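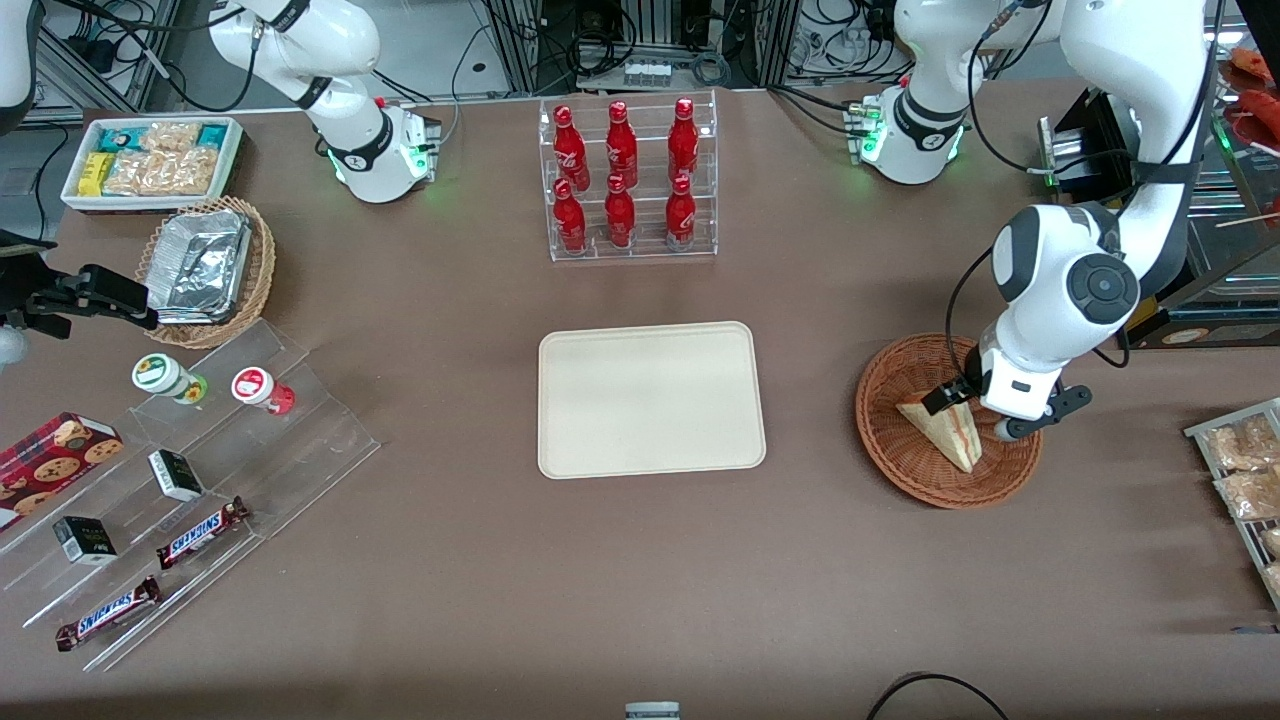 Droveck workshop builds a robot shopkeeper, slowly

Members of the Droveck shared workshop say their two-armed snack counter will be ready to serve in March. They said the same about January.

The build, called Rendia, is meant to pick out an order and put it on a tray. By the group's own log, it managed 39 of its last 40 sandwiches, with someone resetting the table between tries. Drinks were left out of the count.

A full order still takes some 4 minutes. The group has not said what the arms cost.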